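Stolluvora – Greiferdaten der Robotik-AG
README zum Datensatz, Stand 2019-09-28

Kurz gesagt
Stolluvora ist eine Sammlung von kurzen Aufnahmen, die wir in der studentischen Robotik-AG Plarnitz mit Handgreifern gemacht haben. Der Datensatz enthält 209 Episoden, aufgeteilt in vier Aufgaben. Jede Episode liegt in einem eigenen Ordner mit Video, Zeitstempeln und Öffnungsweite des Greifers.

Aufgaben
– Klotz aufnehmen und an anderer Stelle ablegen
– Klotz von einem Greifer zum anderen übergeben
– Becher aufrichten
– Tuch einmal falten

Die Übergabe war für uns die schwierigste Aufgabe. Wir haben sie in April mit nur einer Person versucht und danach die Anleitung geändert: jetzt arbeiten immer zwei Personen am Tisch, jede mit einem Greifer. Die alten Versuche sind nicht im Datensatz enthalten.

Aufbau
Aufgenommen wurde im Flur vor unserem Arbeitsraum, am weißen Tisch mit den runden Kanten. Die Kamera sitzt am Greifer und hat ein sehr weites Objektiv, deshalb erscheinen gerade Wände gebogen. Wir haben die Verzerrung nicht korrigiert. Wer die Bilder entzerren möchte, findet die Kalibrierung im Ordner "kalib".
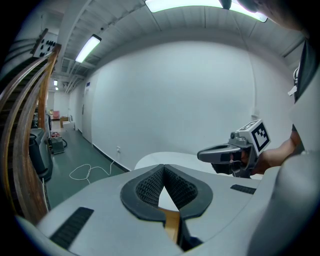 Blick über die schwarzen Greiferbacken zum zweiten Greifer mit Markerwürfel.

Die Lage des zweiten Greifers wird aus den Markern am Würfel berechnet. Wenn kein Marker erkannt wird, steht in der Spalte "pose_ok" eine 0. Bitte solche Zeilen nicht interpolieren, ohne die Länge der Lücke zu prüfen – manche dauern länger, als man denkt.

Ordnerstruktur
episoden/ – alle Aufnahmen, nach Aufgabe sortiert
kalib/ – Kalibrierung der Kameras
staltard/ – unser Skript zum Einlesen und Abspielen
notizen.txt – Bemerkungen zu einzelnen Episoden

Bekannte Probleme
In 9 Episoden der Aufgabe "Tuch" fehlt die Öffnungsweite. Die Videos sind vollständig und wurden deshalb behalten. Die Beleuchtung kommt von den Leuchtstofflampen an der Decke, bei einigen Aufnahmen ist ein leichtes Flimmern zu sehen. Personen können am Bildrand erscheinen. Alle Beteiligten haben der Weitergabe innerhalb der Hochschule zugestimmt, eine Veröffentlichung im Internet ist damit nicht erlaubt.

Verwendung
Wir benutzen die Daten für unseren Beitrag zum Mokgethi-Wettbewerb, Kategorie Zweiarmiges Greifen. Für Messungen der absoluten Genauigkeit sind sie nicht geeignet.

Kontakt
Aufnahmen und Kalibrierung: Sang Mạc
Skript und Ordnerstruktur: Quang Tiêu
Fehler bitte mit Nummer der Episode melden.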